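시뮬레이션 시연, 개수보다 다양성을 따져야 한다

로봇 학습용 시연 데이터를 모으는 일을 하다 보면 회의 때마다 같은 질문을 받는다. 지금까지 몇 개 모았느냐는 것이다. 나는 이 질문이 순서를 잘못 잡았다고 생각한다. 개수는 나중에 물어도 된다. 먼저 물어야 할 것은 모은 시연들이 서로 얼마나 다른가이다.

우리 팀은 딜루라라는 내부 과제에서 상자에 담긴 물건을 집어 옮기는 동작을 가르치고 있다. 시연은 대부분 시뮬레이션에서 만든다. 조작자가 컨트롤러를 잡고 가상의 팔을 움직이면 관절값과 영상이 함께 저장된다. 실물 장비를 쓸 때보다 준비가 간단하고, 물건이 떨어져도 초기화하면 그만이다. 그래서 짧은 시간에 많이 모을 수 있다. 문제도 여기서 생긴다.

첫 묶음으로 우리는 시연 317개를 모았다. 당시에는 꽤 만족스러운 숫자였다. 그런데 이만 파루크가 궤적을 겹쳐 그려 보니 90퍼센트가 거의 한 줄기로 모였다. 조작자 2명이 같은 시작 자세에서 같은 순서로, 같은 방향에서 접근했기 때문이다. 익숙해질수록 동작은 더 비슷해졌다. 기록상으로는 317개였지만 모델이 배울 수 있는 내용은 그보다 훨씬 적었다. 학습한 정책은 상자를 손바닥 너비만큼 옮겨 놓자 빈자리로 내려갔다.

이 결과를 두고 팀 안에서 의견이 갈렸다. 옥타비오 우수가는 같은 방식으로 더 모으면 해결된다고 했다. 양이 늘면 우연한 차이도 늘어난다는 논리다. 틀린 말은 아니지만 비용이 맞지 않는다. 우연에 맡겨서 얻는 차이는 작고, 정작 필요한 차이는 우연히 생기지 않는다. 조작자는 사람이고, 사람은 편한 길로 간다. 편하지 않은 위치에서 시작하게 하려면 누군가가 그렇게 지정해 주어야 한다.

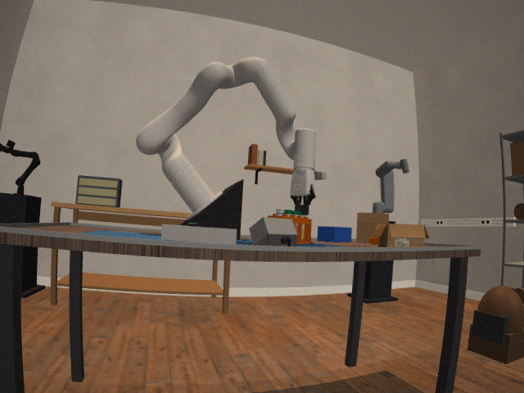 수집 계획에서 내가 가장 먼저 보는 것은 장면 배치다. 로봇의 동작 기록은 꼼꼼히 검토하면서 주변 물건은 배경 취급하는 팀이 많은데, 카메라 영상을 입력으로 받는 모델에게는 둘 다 입력이다. 주황색 상자 바로 위에 그리퍼가 내려와 있는 상태만 놓고 보아도 그렇다. 안에 든 작은 초록색 물건들은 윗부분만 드러나 있고, 같은 작업대에 회색 상자와 파란 상자, 골판지 상자 두 개가 더 있다. 주황색 상자가 모든 시연에서 이 자리에만 있으면 모델은 초록색 물건을 찾는 법을 배울 필요가 없다. 회색 상자와 파란 상자 사이로 내려가면 늘 맞기 때문이다. 이런 지름길은 학습 곡선에 나타나지 않는다. 평가 장면이 학습 장면과 같으면 성공률도 높게 나온다. 배치를 바꾼 다음에야 드러나고, 그때는 이미 모은 데이터를 고칠 방법이 없다.

시뮬레이션이니 배치를 무작위로 섞으면 되지 않느냐는 반론이 있다. 나도 섞는 데 찬성한다. 다만 무작위화는 범위를 정한 사람의 상상력을 넘지 못한다. 우리가 처음 정한 범위에는 물건의 위치와 조명만 있었다. 상자의 방향은 빠져 있었고, 물건이 서로 기대어 있는 경우도 빠져 있었다. 스털트우드 연구실의 실물 작업대에서는 두 가지가 날마다 나온다. 화면 앞에서 범위를 정한 사람들이 그 작업대에 하루도 서 보지 않은 탓이다. 나도 그중 하나였다.

실패한 시연을 다루는 방식도 바꾸어야 한다. 시스템은 놓친 시연을 자동으로 삭제하게 되어 있었다. 깨끗한 데이터만 남기자는 뜻이었겠지만, 물건을 한 번 놓치고 다시 집은 시연까지 함께 사라졌다. 되집는 동작은 모델이 현장에서 꼭 써야 하는 동작이다. 케르스틴 헤글룬드의 제안으로 5월부터는 삭제하지 않고 표시만 한다. 학습에 넣을지는 나중에 사람이 보고 정한다. 검토에 시간이 더 들고, 조작자들도 처음에는 자기 실수가 남는다며 꺼렸다. 그래도 나는 이 비용은 낼 만하다고 본다.

두 번째 묶음에서는 목표를 다르게 적었다. 시연 개수 대신 시작 자세, 상자 위치, 접근 방향의 조합을 표로 만들고 칸마다 시연을 5개씩 채웠다. 조작자에게는 칸을 지정해 주고 순서는 섞었다. 전체 속도는 눈에 띄게 느려졌다. 어색한 자세에서 시작하면 시간이 오래 걸리고 짜증도 난다. 주간 보고에 올릴 숫자도 작아졌다. 대신 어느 칸이 비었는지는 누구나 볼 수 있게 되었고, 더 모으자는 말이 나오면 어디를 더 모을지부터 이야기하게 되었다.

이 방식이 모든 작업에 맞는다고 주장할 생각은 없다. 천을 접는 작업처럼 상태를 칸으로 나누기 어려운 경우에는 표를 만드는 것부터가 일이다. 다나이 델리지아니스는 그런 작업에서는 표 대신 모델이 자신 없어 하는 장면을 골라 추가로 모으자고 하는데, 우리는 아직 해 보지 않았다. 다음 묶음의 일부를 그렇게 모아 볼 계획이다. 그때까지 주간 보고의 첫 줄에는 총개수 대신 빈칸의 목록을 적자고 건의해 두었다.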